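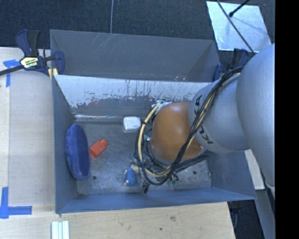 4.2 Comparing the two grippers

We'd planned to give this comparison a single afternoon and it ended up eating most of September, so I'll go through it in a bit more detail than the arm deserves. The question was a simple one. If you keep the KUKA arm, the metal bins and the controller settings exactly as they are, how much of the picking performance comes down to what's bolted on the end? We tried 2 grippers, the Dretent (parallel jaws, rubber pads) and the Peixoto (a single suction cup with a soft bellows), and ran both under the Skimham controller with the same grasp planner feeding it.

Figure 6 shows the workspace. Each trial started with a handful of mixed objects in the front bin: hard plastic bits, fuzzy things, small toys, whatever we had that fitted. The bin stayed clamped for the whole set, as we'd learnt from the Jurkuvley pilot that a bin which creeps by a few millimetres will quietly ruin your calibration, and you won't spot it until you're staring at a page of odd misses. We logged 2488 attempts altogether, 1061 of them with the suction cup, and the rest with the jaws. Our object set held 42 items and we swapped them by a shuffled list, so neither gripper got an easy run of boxes.

I'll own up to a favourite here: I wanted the suction cup to win! It's lighter, it doesn't need a wrist angle worked out for every pick, and it's lovely to watch when it goes well. On smooth, flattish things it was the better of the two by a clear margin. Give it anything furry, though, and the seal leaked before the lift had properly started. The jaws coped with soft items quite happily, but they sulked near the bin walls (there's just no room to get a finger down the side), and most of their failures came from the planner giving up before the arm had moved at all.

The cables bothered us more than either gripper did. With a bundle slung round the outside of the wrist, some approach angles that look fine in simulation pull the loop tight, so we capped the last joint's rotation for both grippers. That probably cost the jaws more than the cup, given how much they rely on turning to line up with an object, and we haven't tried to correct for it in the results. We come back to the cap in Section 5, where we repeat a smaller set of picks with the cables rerouted.

Figure 6. The KUKA arm over the front bin, with the second bin directly behind it.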